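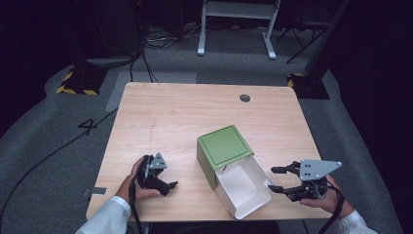

*An operator with a gripper in each hand at one of the teaching tables. The box on the table has a green lid and a white tray.*

# Packing staff at Pruralska move to teaching tables

Pruralska has moved part of its carton line staff from hand packing to recording work, in which operators do packing tasks with hand-held grippers so that robot arms can later be trained on the same motions. The change took effect in May at the company's small-goods site and covers 40 of the 148 people employed there.

The tables and grippers were installed by Prostura, which also maintains the recording software. An operator holds one gripper in each hand and opens, closes or moves a box by working the jaws. Cameras and position markers on the tools log where each gripper is and how far it is open. The operator repeats the task, a reviewer accepts or rejects the recording, and accepted recordings go into the training set for that box type. A box type is released for training once it has 100 accepted recordings.

Five box types are in the first phase. Folding cartons and anything that needs tape stay on the manual line.

For the operators, the main difference is pace. The manual line is paid partly by output, and the teaching tables are not. Staff who transferred keep their base rate and receive a fixed supplement in place of the output bonus. The shop agreement sets the supplement at the average bonus each person earned over the previous year, which leaves some of the faster packers slightly worse off in peak season.

The work is also harder on the wrists than the company expected. The grippers weigh more than the cartons they handle, and operators asked for shorter turns in the first weeks. Table shifts are now split into blocks with a change of task between them - usually reviewing recordings or restocking the manual line.

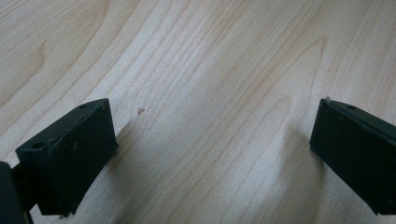 *Gripper fingers over the tabletop, from the tool's own camera. Nothing is held between them.*

Reviewing has become a job in its own right. Reviewers check that the fingers stay in view, that the grip is closed before a lift starts, and that the box ends up in its target position. Most rejected recordings fail on the second point. Reviewers are drawn from the packing staff and are trained on site.

The first arms, supplied by Acharya, are due on the line in the fall and will run beside the manual stations. Pruralska says no positions will be cut during the trial, but the agreement does not cover the period after it. Talks on a longer term are scheduled before the second phase, which would extend the work to the Tidach warehouse.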